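How do I get cress and radish microgreens to stop falling over?

Posted by Kakakhel on 03/12/2024 in Indoor growing

Hi everyone! I started growing microgreens on my kitchen windowsill in August and I am completely hooked. I've done radish, broccoli, garden cress and one very sad attempt at cilantro. The taste is fantastic, especially the radish, which I now put on pretty much everything including scrambled eggs.

My problem is that they get to a certain height and then flop. The stems are long and pale and the whole tray leans to one side like grass after a storm. I use a coco coir mix, I water every morning from above with a small can, and the window faces east. I sow them quite thick. I keep a lid on until they're tall enough to touch it.

Is it the light, the water, or the seed? I'd love to get this right because I promised my sister a tray for her birthday – and she will notice if it looks like mine do now!

Irnia

Oh, you're going to love this hobby even more once the flopping stops! I had exactly the same trouble my first winter and it came down to two things in my case, light and lid.

Take the lid off sooner. If they're tall enough to touch it they've been stretching in the dark for too long. With radish I leave it covered for 2 days, sometimes a little more if the kitchen is cold, and then it goes straight into the light while the shoots are still short and yellow and look like nothing much. They green up so fast! Check them at breakfast and again at dinner and you'll see a difference the same day.

An east window is lovely in summer but it gets weak at this time of year. I bought a cheap LED strip and hung it from the shelf above so it sits a hand's width over the tray. Mine runs 16 hours on a timer. The stems came out short and thick on the very first batch and I was so pleased I sent photos to people who really hadn't asked for them.

Cilantro is slow and fussy, so don't take that one personally. Split the seed hulls gently with a rolling pin before you soak them and give it a couple of weeks longer than you think it needs.

Plimow

water from the bottom, not the top. works for me

Martti Väisänen

Great question, and I agree with everything about the lid. I'd add seed density and watering, plus one trick that hasn't come up yet.

Sowing thick feels generous but the seedlings in the middle race each other upward and get no air around the stems. Weigh your seed if you have a kitchen scale. Every tray size is different, so write down what you used each time and cut it back a little until you like the result. I keep a notebook with over 200 sowings in it by now and I still flip back through it before starting anything new. My handwriting in the early pages is awful and I don't care, it's the best gardening book I own.

For watering, set the growing tray (with holes) inside a second one (no holes), pour the water into the lower one, let it soak up, and tip out whatever is left after half an hour. Watering from above knocks young stems down and they don't always get back up. If you only have one tray, use a spray bottle and aim at the edges. Every morning is probably more than they want, too. Lift the tray and feel the weight before you decide.

Now the trick, which I picked up from a grower at the Curklow market and have used ever since – put weight on the seeds! After sowing, mist them, lay a second empty tray directly on top and put something heavy in it. A brick is fine, so is a big bag of rice. The seeds push up against it, the roots dig down hard, and what you get when you take it off is a tray of sturdy little plants all at one height. It feels wrong the first time. Don't do it with cress or basil, though, those get a jelly coating when they're wet and will stick to the tray above. Cress just needs a dark cover and a very light misting.

One more thing about the leaning. Turn the tray halfway around each day if you stay with the window. It takes a second and they straighten up beautifully.

For your sister's tray I'd go with radish, the purple-stemmed kind if you can find it. Sow it eight days before the birthday and it should be at its prettiest when you hand it over. Do a practice tray first if there's time, and please come back and tell us how it went!

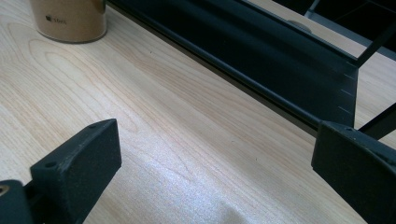
If you end up with more than she can eat, cut the rest with sharp scissors just above the mix, keep it dry, and put it in the fridge in a box lined with a paper towel. Wash it only when you're ready to eat it. Radish keeps nearly a week for me that way, and cress a bit less.

Contact us | Copyright Indoor Growing Help | Back to top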